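Appel à participants -- étude sur la lecture de textes imprimés et la prise de notes manuscrites

Unité Lecture et Écriture, site de Trurbridge
Responsable scientifique : Áine Daly
Coordination des séances : Joni Kinnunen

Objet de l'appel

L'unité recrute 60 adultes francophones pour une étude comportementale portant sur la prise de notes à la main pendant la lecture de documents techniques longs. L'étude compare deux mises en page d'un même contenu, l'une à colonne unique avec marge extérieure large, l'autre à double colonne avec notes en bas de page. La variable principale est le rappel différé du contenu, mesuré par questionnaire ouvert. Les variables secondaires sont la durée de lecture, le volume de notes produites et la répartition de celles-ci entre la marge du document et le cahier fourni.

Les textes retenus sont des notices d'entretien et des rapports d'essais, adaptés en français et ramenés à une longueur comparable. Aucune connaissance préalable des domaines traités n'est requise. Le corpus compte 14 textes ; chaque participant en lit quatre, attribués par tirage au sort.

Critères d'inclusion

Être âgé de 18 ans au moins.
Avoir le français pour langue maternelle ou langue principale de scolarité.
Écrire habituellement à la main, de la droite ou de la gauche.
Disposer d'une vision normale ou corrigée. Les verres progressifs sont admis et doivent être signalés à l'inscription.

Critères de non-inclusion

Blessure récente de la main ou du poignet dominant.
Participation à l'étude pilote menée sur le site de Skurstead.
Activité professionnelle de correcteur, de relecteur ou de rédacteur technique. Les personnes ayant exercé l'une de ces activités par le passé peuvent se porter candidates ; leur dossier est examiné individuellement.

Matériel

Les textes sont imprimés en noir sur papier non couché, format A4, reliés par agrafage. Chaque participant reçoit un cahier ligné, deux stylos à bille et un crayon. L'usage d'un stylo personnel est autorisé à condition que l'encre soit noire ou bleue. Les surligneurs ne sont pas admis, leur trace ne pouvant être distinguée de manière fiable sur les numérisations monochromes. Le petit rangement comprend une étagère en bois clair à montants inclinés et à une longue trousse gris foncé.
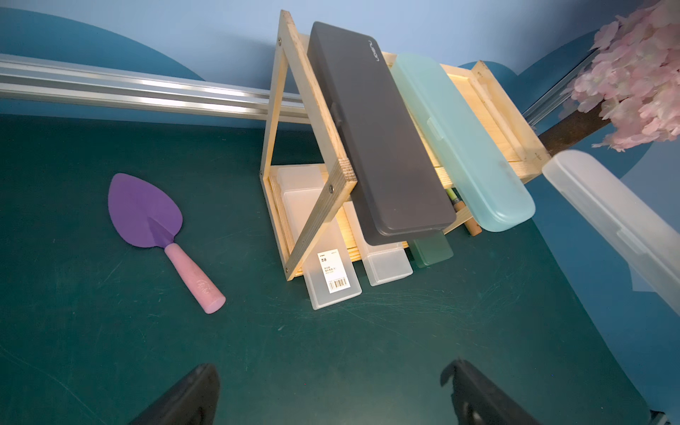

Déroulement

La participation comprend deux séances individuelles, séparées par un intervalle de sept jours. La première dure deux heures, pause comprise ; la seconde, 38 minutes.

Séance 1. Après lecture et signature du formulaire de consentement, le participant effectue une épreuve de copie servant à établir sa vitesse d'écriture de référence. Il lit ensuite les deux premiers textes, fait une pause de dix minutes, puis lit les deux derniers. La prise de notes est libre quant à la forme : phrases, listes, schémas, abréviations. Les cahiers et les textes annotés sont conservés par l'unité à l'issue de la séance.

Séance 2. Le participant répond par écrit à une série de questions ouvertes, sans accès à ses notes. Celles-ci lui sont rendues pour la seconde partie du questionnaire, qui évalue la vitesse de repérage d'une information déjà consignée. Un court entretien sur les habitudes de lecture termine la séance.

Les séances se tiennent en semaine ainsi que le samedi matin. Un retard supérieur à un quart d'heure entraîne le report de la séance, les créneaux étant contigus.

Indemnisation

Une indemnité forfaitaire de 73 euros est versée par virement après la seconde séance. En cas de retrait entre les deux séances, la première est indemnisée au prorata de sa durée. Les frais de transport ne sont pas remboursés séparément.

Données et confidentialité

Les cahiers sont numérisés et identifiés par un code. La table de correspondance entre codes et identités est conservée sur un support distinct, accessible à la responsable scientifique et au coordinateur. L'écriture manuscrite pouvant permettre l'identification de son auteur, aucun extrait de cahier n'est reproduit dans une publication sans accord écrit spécifique -- cet accord fait l'objet d'une case séparée sur le formulaire et peut être refusé sans incidence sur la participation.

Le participant peut demander le retrait de ses données jusqu'à la clôture de la saisie, dont la date lui est communiquée à la seconde séance. Passé ce stade, seules les données agrégées subsistent.

Conditions d'accueil

La salle d'étude est située au rez-de-chaussée, avec accès de plain-pied. L'éclairage est réglé au même niveau pour toutes les séances. La hauteur du siège est ajustable ; celle du plan de travail ne l'est pas. Les personnes utilisant un fauteuil roulant sont invitées à le préciser, un second poste pouvant être préparé. Dans le bâtiment, les plans de travail sont d'un vert foncé.

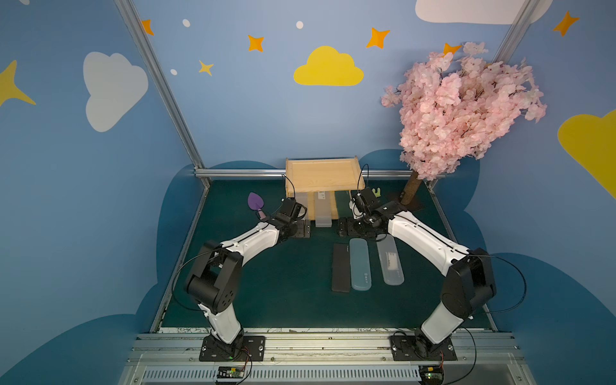
Peut-on participer si l'on prend d'ordinaire ses notes sur ordinateur ?

Les personnes qui saisissent leurs notes au clavier sont admises dès lors qu'elles écrivent à la main plusieurs fois par semaine, quel que soit le contexte. La fréquence déclarée est prise en compte dans l'analyse.

Faut-il se préparer à la première séance ?

Aucune préparation n'est demandée. Il est recommandé de se munir de ses lunettes de lecture habituelles.

Les résultats individuels sont-ils communiqués ?

Les scores individuels ne sont pas transmis. Une synthèse des résultats de groupe est envoyée aux participants qui en font la demande sur le formulaire de consentement.

Candidature

Les candidatures sont reçues jusqu'à la fin du mois de février. Adresser à Joni Kinnunen, à l'accueil du site de Trurbridge, un courrier indiquant l'âge, la main d'écriture, la profession actuelle, le type de correction visuelle éventuelle et trois créneaux possibles pour la première séance. Porter sur l'enveloppe la mention « Étude Usside ».

Les candidats retenus reçoivent une convocation et un exemplaire du formulaire de consentement. Les autres sont inscrits, sauf avis contraire de leur part, sur une liste complémentaire utilisée en cas de désistement.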